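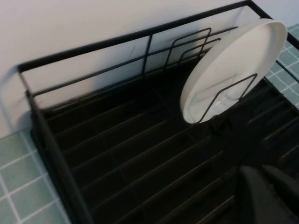 Rack on the teal tiles, one plate in.

Prinmont kitchen fixes
Ticket: dish rack leaking onto worktop, won't drain
Opened Sep 21, 2020
Status: open
Where: ground floor kitchen, left of the sink
Item: black dish rack, Zokulik, bought from Kozłowski in March

Problem

Water sits in the tray under the dishes and doesn't run off to the sink. Fills up over the day, then somebody nudges the rack and it slops out onto the tiles. Goes along the grout lines and ends up at the wall. Grout is white so any tea or tomato in the water shows. Scrubbed it twice already this month.

Also plates aren't drying at the bottom. Tops fine, bottom edge still wet in the morning, and you get a drip down your sleeve putting them away. Mugs worse.

Not urgent but it's annoying and I don't want the wall paint going. It's only plain off-white emulsion there, no tiles behind.

What it should do: water goes through the slats, into the tray, along to the low end, out the spout, into the sink. What it does: first two bits.

Checked so far

Spout. Not blocked as far as I could see with a torch. Poked a skewer through, came out with a bit of grey gunk and a grain of rice. Rinsed. Water runs through it fine when you hold the tray over the sink and tip it, so it isn't the spout, or not only.

Tray in the right way round? Had it out and turned it, went back in both ways, which is stupid design. Spout end was at the sink side to start with so no change there.

Feet. All on. One of the rubber caps was loose, pushed it back up.

Worktop. Now this is where I think it is. Put the small spirit level on the tiles, bubble is off, worktop falls towards the wall. Not much. Enough. So the tray is tilted the wrong way and the water goes to the back corner and stays.

Tiles are small ones so the level rocks a bit on the edges. Took a reading with it on a chopping board too. Same answer.

Test one

Measured 800 ml into the tray with the rack in its usual place. Waited. Most of it still there after I'd done the washing up and wiped the hob. A dribble came out of the spout and that was when I leaned on the worktop.

Tipped what was left back in the jug but spilt some so no figure for that, sorry. Most of it, put it that way.

Test two

Turned the rack 90 degrees so the short end was to the wall. Drained better, the spout end was downhill for once, but the spout then points at nothing, so it drained very nicely onto the worktop. Towel. Turned it back.

Test three

Lifted the back with folded cardboard under the feet. Better straight away. Water moved to the sink end while I stood there. Cardboard obviously no good, went to mush by evening and left brown on the tiles. But it proves it. Needs lifting at the back with something that can get wet.

Also noticed

The slats hold water themselves. Little line of it along each one, gaps are narrow and it just hangs there. If you put a plate in so its bottom edge sits on a slat it stays wet. If you lean it a bit more so the edge drops in the gap it's better. Tried it with one of the white side plates and one of the big ones. Big one keeps wanting to roll.

Limescale on the tray underside, white crust near the spout. Vinegar overnight, mostly gone. The black shows everything.

No rust on the rails that I can find. Looked under the corners and along the underneath of the bottom rail. One scratch down to bare metal near a foot, dried it and left it. Will dab something on.

Rack too near the wall. You can't get a cloth in behind so whatever gets there stays there. Pull it forward a finger's width at least please when you put it back, it creeps backwards every time someone shoves a pan in.

Tried asking the shop

Rang Kozłowski. They said has it got all its feet. Yes. They said is the tray the right way round. Yes. They said some people put something under it. Well. They did offer to swap the tray but the tray isn't the problem, so said no thanks for now. Receipt is in the drawer with the takeaway menus if anybody wants to argue with them.

No booklet with it, or if there was it went out with the box.

Plan

Rubber packers under the two back feet. Prirnum do stick-on ones, 2 mm each, stackable. Will get a pack when I'm next past. Start with one layer, try 2 if it's still slow. Don't want it so high it slides forward into the sink.

Don't glue anything to the tiles. We'll never get it off the grout.

In the meantime: empty the tray every night please, whoever's last. Takes a minute. Lift the rack off FIRST then carry the tray flat, don't try and pull it out from under with dishes in, that's how we lost the blue bowl.

Update

Got packers. Wiped the feet with a bit of meths first and let them dry, pressed packers on, left overnight with nothing in the rack. One layer. Level now shows it falling towards the sink, just.

Poured the jug in again. Moved along nicely, then stopped with a puddle in the middle. So there's a low spot in the tray itself. Put a ruler across and yes it's dished, not much, could be from when somebody stood the roasting tin in it straight out of the oven. Or just came like that. Doesn't matter.

Second layer on. Puddle smaller. Still a puddle but it's a wipe with a cloth job and doesn't reach the slats any more so the plates aren't sitting over it.
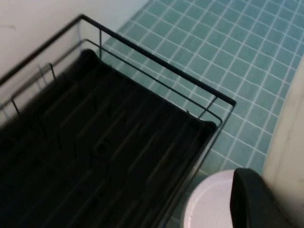
Mwajuma Rugemalira: we had the same rack upstairs and the puddle was the tray catching on the rails. Check it's dropped all the way down at the corners, ours looked in but one corner was riding up and it bowed in the middle. Push down on each corner until it stops moving. Also don't go higher than you've got now with the packers, ours walked forward every time a heavy pan went in and the spout ended up dripping on the cupboard door. Worth running a finger round the inside of the spout as well, there was a thin lip of plastic in ours left over from the moulding and the water just sat behind it. Nail file sorted it.

Reply to that

Right, thanks. Had not thought of the lip. Going to look tonight.

Update, later

She's right about the corner. Wall side one at the sink end was up. You can't tell by looking, the tray rim is tucked in so close to the rails, you have to press. Went down with a click. Did the rest, they were alright.

Lip: yes. Tiny. Filed it off with an emery board, not a nail file, same difference. Washed the bits out well, black plastic dust gets everywhere and I don't want it on the plates.

Jug again, same amount. Ran out the spout in one go and left a smear. Tipped the tray to see what was left and it was drips. Dried the tray, put the dishes back.

Then took one layer of packers back off to see if it really needed two. Slower but still went. Put it back on again. Leaving it.

Overnight with a normal load after supper: plates dry top and bottom, mugs dry apart from the ones with the deep rim underneath that hold water whatever you do. Tilt those. Tray damp, no puddle. Tiles dry at the back, ran a bit of kitchen roll along the wall to check.

Still to do

Grout behind the rack, needs a proper go with bicarb and an old toothbrush. Not today.

Dab of black enamel on the scratch by the foot. Think there's a tin in the shed, might be dried up.

Check packers in a fortnight. Glue might not like being wet.

Worktop itself is still out of level. Seperate ticket, don't tag it on here. It's to do with the cupboard underneath, I think the back leg has sunk, and it'll mean emptying the whole thing.

Notes for whoever washes up

Big plates at the wall end, standing up, lean them well over. Small ones in front.

Pans don't live in the rack. Dry them and hang them. It's the pans that shove it back against the wall.

If the water stops going out, press the tray corners before you do anything else, then look up the spout. Skewer is in the cutlery pot, wooden one with the burnt end.

Tray off and scrubbed once a week, vinegar if it's going white.

Spare packers are in the freezer bag taped inside the cupboard door. Don't use them for the wobbly chair, get your own.

Status changed: open to watching. Will close when the packers have had their fortnight.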